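The claim we set out to test came from the Galbraith study sheet handed out in our first week: students who reread their notes within 20 hours of a lecture remember twice as much. No source was given. I doubted it then and I doubt it now.

## What we did

Iñaki Cordero and I wrote a word list of 300 terms and split it into 2 halves. One half was reread the same evening, the other was left alone. Everyone took the same quiz at the end of December.

## What came out

The reread half scored a little higher. Iñaki calls this a result. I think it mostly shows that people who agree to reread are people who study anyway, and we let them pick their own half, so we can't rule that out.
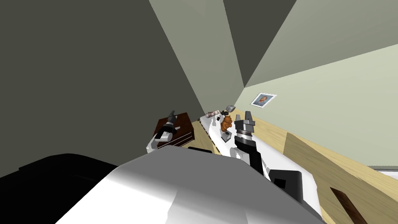

The quiz itself was also weak. Several terms were easy to guess from their endings, and two of them appeared in both halves by mistake. A fair test would assign the halves by coin toss and use a longer list, maybe 3000 terms. Until someone does that, I would take the line off the study sheet.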